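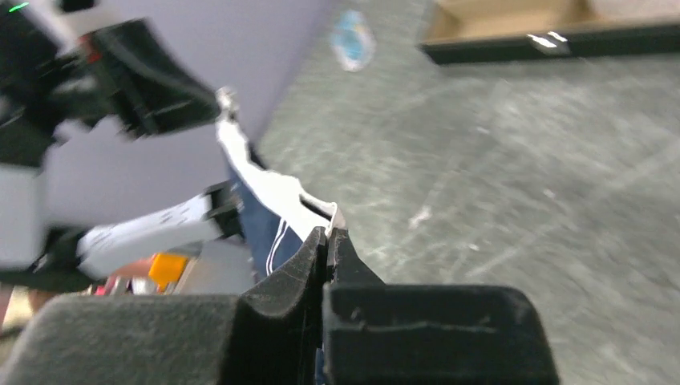 Why does the dryer stop with 19 minutes left on the display and go no further?
The moisture sensor is reading the load as damp when it isn't, so the timer holds until the sensor clears. On this model the usual cause is a film on the two sensor bars inside the door, left by dryer sheets.

Ticket 613
Product: Zaletti vented dryer, 240 V
Opened by: Lucero Chambi
Handled by: Chun-yin Ng
Opened: February 20, 2021
Status: waiting on customer

Problem as reported
Small mixed loads run on Auto Dry and hang. Timed Dry finishes normally. No error code. Lint screen cleaned before every load.

Steps so far
1. Unplugged for 10 minutes, plugged back in. No change.
2. Wiped sensor bars with white vinegar on a soft cloth. The next load finished, the one after that hung again at 19.
3. Checked exhaust hose behind the machine. It was kinked where it meets the wall — straightened and clamped again.
4. Ran Auto Dry with a full load of towels. Finished.
5. Ran Auto Dry with underwear and shorts only. Hung.

Notes
Small loads don't touch the bars often enough for a steady reading. Advised adding two dry towels, or using Timed Dry at 20 minutes for anything less than a third of a drum. Customer doesn't want to do this long term. Ordered sensor harness from Ospina, expected first week of March.

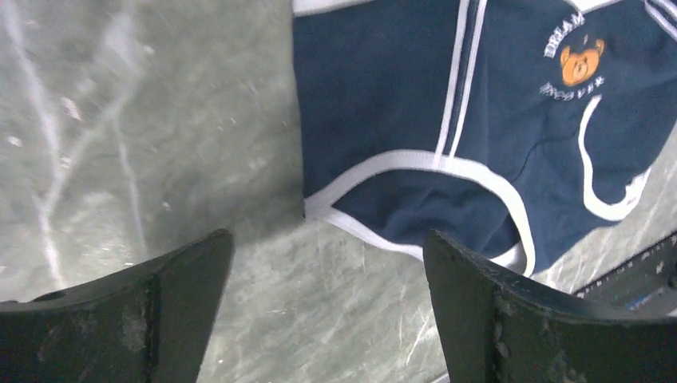

Fernanda Prata: Same fault on mine last year. Before you put the harness in, check the plug where it meets the control board. Mine was half seated. I pushed it in until it clicked and haven't had a hang since.

Chun-yin Ng: Thanks. Lucero, please unplug the dryer before you take the top panel off. The connector is white with two wires, back left. Let me know if it moves when you press on it. I'll keep the harness on order until I hear from you.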